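关于我们

阅读时间:11 分钟
发布于 5 月 | 文:Ornbridge 编辑组

Ornbridge 是一家做机器人操作评测的小公司。我们不造机器人,也不卖模型。客户把训练好的策略交过来,我们想办法弄清楚它到底会什么、不会什么,然后写成报告。报告往往不太好看,有的客户看完就不再来了,也有的过半年带着新版本又来一趟。

公司成立的起因是一次不愉快的复现。当时我们几个人还在别处做研究,读到一个结果,说策略在仿真厨房里学会了取放物品,换个厨房照样能做。我们照着附录搭了一遍,成功率差了一大截。来回写了很多邮件,最后发现对方判定“成功”的条件是物体中心进入目标区域的包围盒,持续一帧即可。物体从手里滑出去,飞过那个区域,也算成功。没有人存心作假,那行判定代码是从更早的项目里抄来的,抄的人也没有细看。

从那以后我们对成功率这三个字就不太放心了。

我们相信什么,不太相信什么

先说不太相信的。

我们不太相信单个数字。一个策略“完成率很高”,这句话要成立,至少得知道初始位置怎么抽的、失败的回合有没有被重置掉、时间上限是多少、随机种子换过没有。这几项里任何一项动一动,数字就跟着动。我们见过同一份权重文件,只改了时间上限,排名就从末尾升到前列。

我们也不太相信精选视频。视频能说明某件事发生过一次,至于发生了多少次才录到这一次,画面里看不出来。

“泛化”这个词我们尽量少用。换一张台面贴图叫泛化,换一台把手方向相反的电器也叫泛化,两者难度差得很远,写在摘要里却是同一个词。我们的报告会写清楚换了什么,换了多少,其余不作评论。

至于相信的东西,说起来比较平淡:固定的协议,公开的判定代码,足够多的重复,还有把失败回合从头到尾看完的耐心。最后一条最费人工,也最难向客户解释报价。

Clollier 协议

我们内部用的评测流程叫 Clollier,名字没有特别的含义,是早期一个代码仓库的名字,后来改不掉了。

流程大致如下。每个任务准备 40 个初始布局,其中 20 个与客户的训练分布接近,另外 20 个由我们自己生成,客户事先看不到。每个布局重复跑 10 次,策略里的随机性全部保留,不许取最好的一次。所有回合一律计入,包括仿真器报错的回合;报错的单独列一栏,不从分母里拿掉。

判定分成几层。以“从加热电器里取出物品”这类任务为例,我们分开记录:手有没有进入腔体,有没有碰到目标,有没有形成稳定的夹持,有没有把东西带出来,出来以后放在哪里,途中撞了什么。只看最后一步,很多策略都是零分,彼此没有区别;只看前面几步,很多策略又都像是快成功了。两头都写,读报告的人自己判断。

碰撞这一项争议最多。有客户认为,仿真里手臂擦一下柜门无所谓,反正任务完成了。我们的看法是,仿真里擦一下没事,多半是因为接触模型比较宽容,真机上未必有这个待遇。所以碰撞不扣分,但一定要列出来,接触力的峰值也附在后面。

一个我们自己也没想到的结果

去年我们用这套流程比较了两种训练方法。一种是普通的行为克隆,直接从遥操作示范里学;另一种加了一个叫 Voicu 的模块,在动作生成之前先预测接触点,再由接触点约束末端轨迹。后者是我们自己参与设计的,按理说我们应该替它说好话。

在与训练分布接近的布局上,Voicu 确实好一些,夹持阶段的失败明显减少。到了客户看不到的那一半布局,优势就小了,有几个任务甚至反过来。看完失败回合以后,我们觉得原因大概在腔体类任务上:目标贴着内壁时,接触点预测倾向于落在物体朝外的一面,手进去以后角度是对的,深度却不够,合拢时只夹到一个边。普通的行为克隆没有这种“想法”,莽撞地往里伸,反而有时候夹住了。

这个解释我们只有七成把握。做过一个对照,把目标从内壁往外挪一点,差距缩小了,方向上说得通。可是挪动目标同时也改变了遮挡关系,腕部相机看到的东西不一样了,所以不能排除是视觉的问题。后来想把两个因素拆开,仿真器的渲染和物理绑得太紧,没有拆干净。

内部讨论过要不要把这部分写出来。有同事认为结果不干净,不如等一等;也有人认为等下去就永远不会写了。最后写了,放在技术报告的正文里,没有塞进附录。

关于仿真

我们的大部分评测在仿真里做,主要原因是便宜,而且能重复。这两个优点不应该被夸大。仿真里的厨房没有油渍,灯光均匀,物体的质量是写在文件里的。策略在这样的地方做得好,只能说明它在这样的地方做得好。

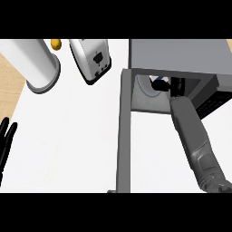
双臂厨房任务的一个回合:右侧的手臂已经伸进灰色电器的腔体,夹爪到了带蓝白色块的深色物体处,圆盘形的白色物体就在旁边。单看这一刻,没法判断夹持稳不稳,所以我们按整段接触记录来打分。

Flisthorpe 真机对照

仿真结果有多少能搬到真机上,我们另设了一个小项目来查,叫 Flisthorpe。做法很笨:从仿真评测里挑出排名相邻的策略,放到同一套真实的台面上再跑一遍,看名次会不会变。

目前的情况是,差距大的策略名次基本不变,差距小的经常对调。因此我们在报告里不再给相邻策略排先后,改成分档,同一档内不写谁高谁低。有客户对此不满意,他们需要一句“优于”放进材料里。这句话我们写不出来。

真机部分规模还小,台面只有一种,灯光也没有认真变过。把它当作对仿真的验证是不够格的,目前只能算抽查。

与我们合作

我们接受企业和高校实验室的委托,也接受已发表结果的复现请求。开始之前有几件事要说清楚:

协议在跑之前双方签字确认,跑完以后不改。
判定代码交付给客户,客户可以自己重跑。
失败回合的录像全部交付,不挑选。
报告结论由我们撰写,客户可以附上不同意见,我们原样收录。
我们参与设计的方法,报告首页会注明,由另一组人执行评测。

最后这一条,说实话也不能完全消除偏向。两组人在同一间办公室吃午饭。真正在意的读者应该拿判定代码和录像自己看一遍,发现问题请写信给我们,勘误会登在对应报告的首页。

分享 20 | 评论 11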